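# Tire pressure and the Semthorpe gravel loop

I've been riding the Semthorpe loop since the spring, mostly on the same bike and the same wheels, and until November I'd never changed tire pressure in a controlled way. I set it by thumb and rode.
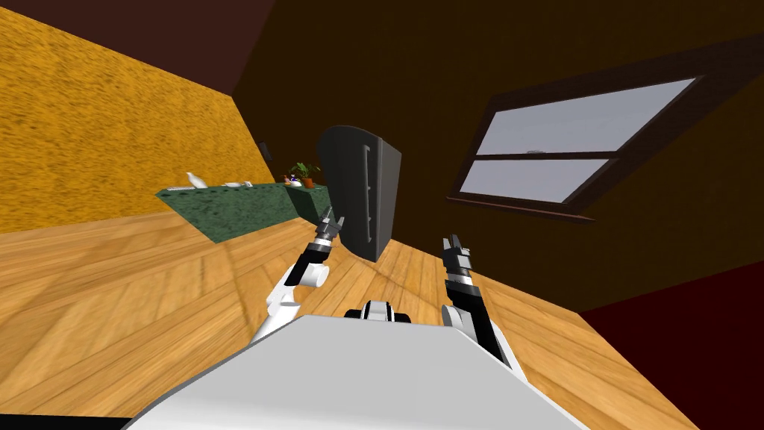
The loop is a fair test surface. The first section is paved and slightly uphill to the old Elovia depot. After that it's packed gravel with two washboard stretches, then a farm track with stones the size of eggs, then pavement again to the start. Total climbing is 320 meters by my head unit, and most of it comes on the gravel, where a bad setup costs you the most.

My thumb, when checked against a gauge, was setting the rear tire well above the front one, and both of them harder than I'd assumed. I used the Zanari digital gauge, which reads in steps fine enough for this. It also loses a small puff of air when you pull it off, so I check, remove, and check once more. The second reading is the one I write down.

The method was simple. Same clothes, same bottles, same route direction. I rode to a fixed power on the gravel climb and ignored speed everywhere else, as traffic lights at the Chu Road crossing make whole-loop times useless. The climb takes long enough that a sloppy start doesn't matter much. I did 10 runs in all, half at my old pressure and half with both tires lowered, alternating so the weather wouldn't favor one side.

The lower setting was faster on the climb in every pair except one. In that pair there was a strong headwind for the second run, and I'd have thrown it out if it had gone the other way, so it stays in. The gap was small on smooth gravel. It was clear on the washboard, where the rear wheel stopped skipping and I could keep pedaling seated.

On pavement I could measure nothing. The bike felt slower. I trust the numbers more than the feeling here, but the feeling was strong enough that I'd want a longer test before saying anything about road use.

Two problems came up. The front tire at the low setting squirmed in the tight left turn after the farm gate, so I've since added a little air back at the front only. And I hit the rim once on the farm track, hard enough to stop and look. No dent, no leak. A heavier rider would need more pressure than I do, and a narrower tire would need more again.

I've left the sealant out of this. The old batch was drying up when I started and I topped it up before the first run, so it was the same for all of them.

Next is casing. I have a softer pair of tires on the shelf, same width and tread, and they've been there since summer — mounting them is a job I keep putting off. The bike's odometer read 1412 when I finished the last run, and I'd like to swap them before the farm track gets too muddy to ride at a steady effort. If Monday is dry I'll do the first baseline then.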